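Home office and study > Storage > Cabinet door catching on the carpet?
Thread 3393

ulley_karlijn
Wednesday evening

Hi all, hoping someone has been through this. I share a small office with Natalina and we've got a light wooden cabinet in there, the low sort with a shelf inside, end on to the long white desk. The door has started to feel stiff when you swing it right out and I'm fairly sure it's rubbing on the carpet. Natalina thinks it's the hinges. She wants to take the door off altogether and I really don't, I like things shut away!

The other thing is that the floor isn't the same all the way across, it changes from one surface to another, so I'm wondering if the cabinet would be happier moved over a bit. 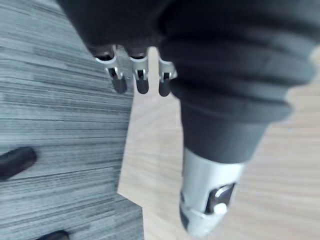 Shevchuk69
Wednesday evening

Move it before you touch a screwdriver. I had a cupboard half on carpet and half off for years and the door never hung right. Empty it, shove it fully onto one or the other, and see if it still sticks. Costs you nothing.

Skeltatthorpe_Rob
Wednesday evening

Disagree with the above, sorry. If it's always stood there and only just gone stiff then it's a hinge screw working loose and the door has dropped. Moving the cabinet just hides it. Open the door, lift it gently by the outer edge, and if there's any play at all you've got your answer.

Shevchuk69
Wednesday evening

Or the carpet has sunk under one corner, which happens all the time with anything heavy in it. What's in the cabinet, Karlijn?

ulley_karlijn
Wednesday night

Next to nothing! We did a clear-out in February and most of the paperwork went. It's down to the blue files now, and I keep saying I'll buy some boxes for the rest of the space.

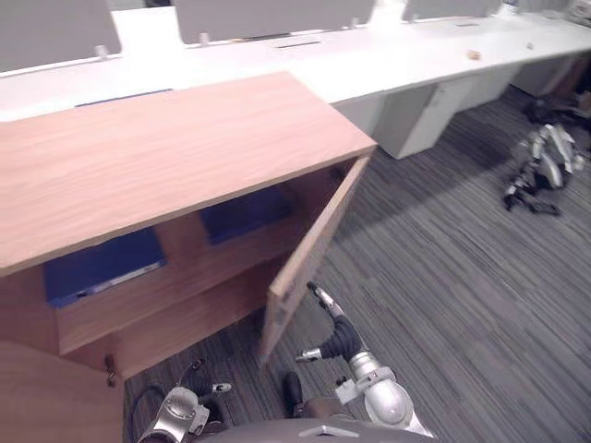 So I don't think weight can be the trouble. I did try the lifting thing Rob said and there's a tiny bit of give, maybe 3 mm (Natalina is being unbearable). But I also like the idea of shifting it, as I'd get more of my desk back.

Skeltatthorpe_Rob
Wednesday night

3 mm is plenty. Tighten the hinge screws, and if they just spin, pack the holes with matchsticks and wood glue and leave it overnight.

pellegrini_n
Wednesday night

Natalina Pellegrini here, I've joined purely to say I told her it was the hinges. I still think the door should come off. It sticks out into the room and I walk into it.

Shevchuk69
Wednesday night

Then move the cabinet so it opens away from where you walk! Do both jobs in one go.

ulley_karlijn
Wednesday night

Fine, fine. Screws tomorrow, moving it at the weekend if I can get her to take the other end. Does anyone know if the Skusex boxes fit a shelf like this? I don't want to order two and have to send them back.

Skeltatthorpe_Rob
Wednesday night

Measure the gap under the shelf first and post it on here. I've got a couple and can check them against it.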